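In Defense of the Small Kitchen

My first kitchen of my own was in an apartment above a shoe repair shop in Clamitz, and you could stand in the middle of it and touch the stove with one hand and the refrigerator with the other. I complained about it to anyone who would listen. I told my mother I couldn't possibly have people over, and I told myself I'd start cooking properly once I had somewhere to do it. Well, I have since lived in four other places, one of them a house in Tuston with a kitchen you could have parked a truck in, and I am here to say, with all the love in my heart for anyone who is paying off a remodel right now, that I think big kitchens are a mistake for most of us.

Let me explain what I mean by big, so that I don't get letters. I don't mean a farmhouse kitchen where six people eat three meals a day. Those families need the room and they use it, and bless them. I mean the kitchen that gets sold to a couple with one child, or to a retired person like me, with an island in the center and a second sink and a drawer just for the charging cords. The Tuston house had all of that. I walked and walked in that kitchen. I would carry a pot of boiling potatoes from the stove past the island to the sink, which was a real journey, and then walk back for the butter, and then back again for the salt, and by the time supper was on the table I felt I had earned it twice.

The other thing about that kitchen was how much it wanted to be filled. I had cupboards enough for everything I owned and then a whole wall left over, and an empty cupboard works on a person. I bought a waffle iron. I bought a fish kettle, and we hardly ever eat fish! When I moved out I found canned peaches behind canned peaches, bought on separate trips by a woman who could no longer see what she had. I don't like to think about what I spent, though I do remember the fish kettle was $496 with the matching rack, and I remember it because my husband brought it up at every holiday from then on.

These days I live in Girard, in a place of 869 square feet all told, and the kitchen is a little galley with one good window. I have one stretch of counter. On it stay the things I reach for every day, and if something new wants to live there, something old has to go.

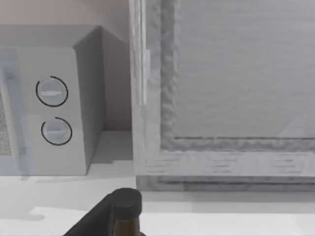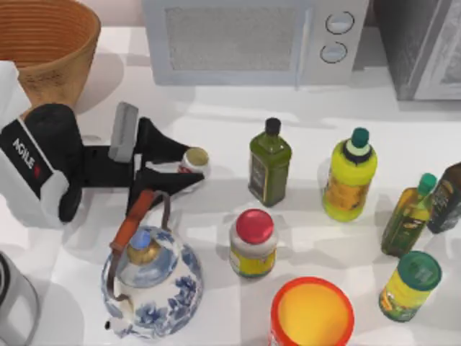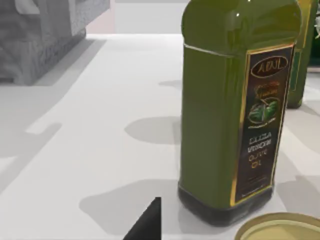 A microwave, a basket, a bottle of olive oil: the sort of things a counter ends up holding.

What I have learned from one stretch of counter is how little of cooking really needs elbow room. You chop the onions, you scrape them into the pan, you wipe the board, and now you have your space back for the next thing. My grandmother rolled out noodles on a table the size of a card table and hung them over the backs of chairs, and she fed a great many people that way. I always thought she managed in spite of that kitchen. I've come around to thinking the kitchen was part of how she managed, since everything she needed was within a step and she cleaned up as she went, having nowhere to pile a mess.

I'll grant you some things. Two cooks in a galley is one cook too many, and my husband and I have had words over the oven door. There's no place for company to stand, and company does love to stand in a kitchen. My niece, who bought one of the new houses out at Norkutov Farms, told me very kindly that I only feel this way because I'm used to it, and she may be right. She also has a pantry with a light that comes on by itself, and I will admit to opening and closing that door more often than I needed to.

But I do worry when I hear young people say what I used to say, that they'll cook when they get a real kitchen. I said it for years and ate a lot of toast. If you have a burner that works and a knife that isn't dull and enough flat space for a cutting board, you have what you need for soup, and soup is a fine place to begin. Make it in September when the tomatoes are cheap and there are too many of them — everyone with a garden will be trying to give you theirs anyway, so say yes and bring a bag.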